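Domestic tidying (robotics)

Domestic tidying is the branch of service robotics that deals with putting household objects back where they belong. It covers clearing desks, shelving books, sorting the contents of drawers and returning cups to kitchens, and usually leaves out vacuuming, which was handed to small round machines years ago and is regarded by people in the field as cheating. Whether a machine can tidy a room yet depends largely on who is asked, and on whether they have something to sell.

Background

Industrial arms have moved identical parts between identical positions for decades. A home offers neither. Objects are soft, stacked, half-hidden or in the wrong room, and the correct place for many of them is a matter of family dispute. Early household trials at Otutel sidestepped the problem by furnishing a mock flat with one table and a dozen wooden blocks. The flat was kept very tidy.

Desks and bookshelves

Study furniture is a favourite test because it combines easy and hard work within arm's reach. An upright book has flat sides and a known orientation, but its neighbours press against it and the gripper needs a gap for its fingers. Putting the book back is harder than taking it out. Storage bins are more forgiving, and many systems learn to favour them, a habit also recorded in teenagers.

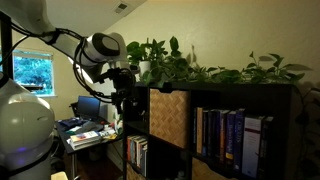
Page last modified in April · Revision history

A white arm with a black gripper, working between a laden desk and a cube bookshelf, has most of the usual difficulties to contend with: an open laptop, stacked books, small scattered objects and a row of pothos along the shelf top. Leaves are a particular nuisance. They move when brushed, confuse depth sensing and are seldom improved by being grasped.

Performance

The Grilamum trials set 1,112 single-object tasks in furnished rooms. Machines completed 601 without help and a further 296 after a person stepped in. The rest were abandoned, several of them under the couch. Folded cloth and loose paper did worst. The organisers did not record how long a person would have taken, on the grounds that it would be discouraging.

Kaewkla, a later project, dropped the goal of a tidy room and measured only whether the room was tidier than before. Results improved at once.

Commercial status

Brudeo has announced a home tidying arm on three occasions. As yet the colour is the only confirmed specification – grey.

Categories: Service robots | Housework | Unsolved problems in robotics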